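Choosing a Wood Stain for a Backyard Privacy Fence
Student project report, Building Materials and Maintenance
Author: K. Doležal
Sunday, July 6, 2025

1. Background

Most privacy fences in our area are built from untreated cedar or pressure-treated pine. Homeowners usually stain them once and then leave them until the color goes gray. The project compared three exterior stains on the same kind of fence board to see which one kept water out longest and which one was easiest to put on.

The stains were Brestex Clear, Trudano Semi-Transparent and Orkance Solid. All three can be applied with a brush or a pump sprayer. I used a brush for every board so the method would not affect the result.

2. Boards and preparation

I cut 16 test boards from dog-ear cedar pickets. Four boards were assigned to each stain and four were left bare as a control group. Each board was 22 inches long. The cut ends were sanded and the faces were wiped down with a dry rag. One picket had a split running in from a knot, so I replaced it before cutting.

The boards were screwed to two rails on the south side of a garden fence in January. They faced the sun for most of the day and had no tree cover. The lawn sprinkler reached the bottom rail, and this may have affected the lower boards more than the upper ones.

The preparation and bench work were done indoors on a large table. Hand tools were kept along the back so the front half stayed free for the work.

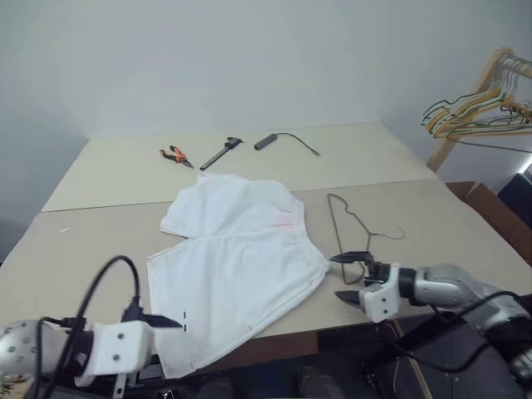
Figure 1. Work table with white shorts on the front panel and tools along the back.

3. Water test

At the end of the exposure period I took the boards down and let them dry indoors for a week. Each board was weighed, laid in a shallow tray of water for 200 minutes, wiped off and weighed again. The difference was recorded as water taken up.

The bare boards took up the most water, as expected. Brestex Clear was only a little better, and two of its boards had already started to gray. Trudano did well on the upper rail and less well on the lower one. Orkance took up the least water on both rails, but it hid the grain completely and had begun to peel at one cut end.

4. Cost

The solid stain needed two coats and the other two needed one. For a full-size yard I worked from a fence with 441 pickets. At that size the second coat adds most of a weekend of labor, and it raises the material cost more than the price per can suggests. A homeowner who plans to hire a contractor should ask whether the quote covers one coat or two.

5. Problems

The kitchen scale I used does not show small differences well. Four boards per stain is also a small group, and one Trudano board came loose in the wind and lay face down in the grass before I found it. I kept its result in the table but marked it.

6. Result

For cedar in full sun I would pick Trudano, with an extra coat on the bottom of each picket where sprinklers reach it. Orkance is the better choice for an older fence that is already gray. The test should be repeated on pressure-treated pine with the boards set farther from the sprinkler.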